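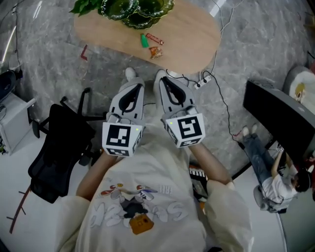 Bemden, March

Guides > Around the house > Looking after the oval table

Part 3: Cleaning and oiling the top

I've had my oval wooden table long enough to have made most of the mistakes, so this section is the one I wish I'd been given with it. It's written for a pale wooden top with an oil finish. If yours is varnished, skip to the note further down.

Before you start

You'll need two soft cotton cloths, a bowl of lukewarm water, a drop of washing-up liquid and 200 ml of Judora table oil (you'll have plenty left over, trust me). Put on an old T-shirt too - oil doesn't come out of the ones you like!

1. Clear the top. I keep leafy plates and a bit of greenery at one end of mine, and they all have to come off, even if you're only touching up the other end.

2. Wipe along the grain with a damp cloth, well wrung out. Go round the rim as well, where sticky fingers end up.

3. Dry it straight away with the second cloth, then leave it for 60 minutes.

4. Pour a little oil on the cloth, never on the wood, and work from the middle outwards. An oval has no corners to stop at, so I do one half and then walk round and do the other.

5. Wait 20 minutes and buff off whatever is still sitting on the surface.

6. Leave the table bare overnight before you put anything back.

Caution: oily cloths can heat up and catch fire by themselves. Lay them flat outdoors to dry, away from anything that burns, and never ball them up in the bin.

Caution: wipe drips off a marble floor at once. Marble soaks up oil and the mark is a pain to shift. I lay an old sheet underneath now.

Note: for a varnished top, do steps 1 to 3 and stop there.

Note: plant pots need a saucer with felt under it. Girish Singhal at Gilchrist put me on to the felt, and I haven't had a ring since.

Next: Part 4, Tightening the base

Contact Unance | © Unance Home Guides | Back to top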